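# Leave the Smart Luggage at Home

I travel for work 33 weeks of the year, and I have stopped recommending suitcases with batteries in them.

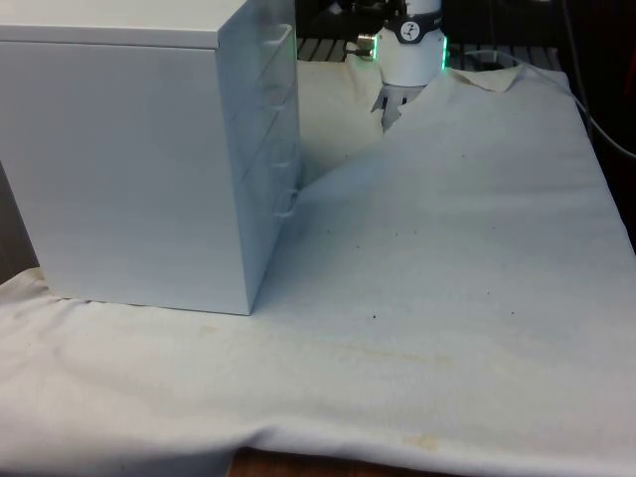
My last one was an Ondbridge. It had a scale in the handle, a tracker, and a lock that opened from my phone. The scale was off by 2 kilos, and I found that out at the check-in desk. The lock worked until the app wanted an update in an airport with no signal. I stood there for 40 minutes with my charger locked inside the bag.

People tell me I bought the wrong brand. Maybe so. A colleague swears by her Cluseck, and she has had it for two years without trouble. But she also carries a spare key, a spare battery and a printed copy of the reset steps. To me that sounds like more packing.

A bag needs wheels that roll and a zipper that closes. Most of the money should go there. Görtz still sells a plain hard case with screwed-on wheels, and you can replace a wheel yourself with a coin. Waltraud Diekmann, who taught me to pack when I started this job, has used hers for seven years. It is scratched on every side — she has never had trouble spotting it on the belt.

The tracker is the one feature I would keep, and you can buy one separately and drop it in a sock. When it dies, you still have a working suitcase. I wish the companies would sell it that way.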